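Home | Guides | Kitchen | Laundry | Contact

Part 3: Setting the soft-close on your Trinar drawers

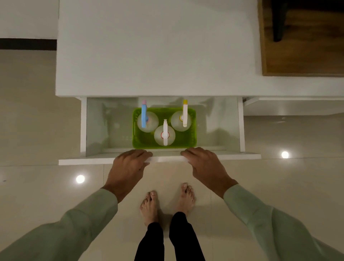 OK, runners in, drawer on, now for the fiddly bit! I've done 16 of these in my own place and I still go too fast on the first one, so take your time.

1. Pull the drawer all the way out and feel underneath for the little gray dial on each runner.
2. Turn both dials to zero. (Mine came set to different numbers, go figure.)
3. Load the drawer with whatever you're going to keep in it. An empty drawer closes differently and you'll end up doing this twice.
4. Turn each dial up one click, push the drawer shut, and see how it lands. Keep going, same number of clicks on both sides.

Note: if it stops an inch short, you've gone too far. Back off one click.

Caution: don't go past 8. The dial will let you, but the spring pops off and it's a pain to get back on.

5. Check the gap at the top with the drawer closed. If it's crooked, go back to the side screws in Part 2.

I leave mine overnight and check again in the morning.

168 shares | 16 comments

We use cookies to remember your settings. Accept | Manage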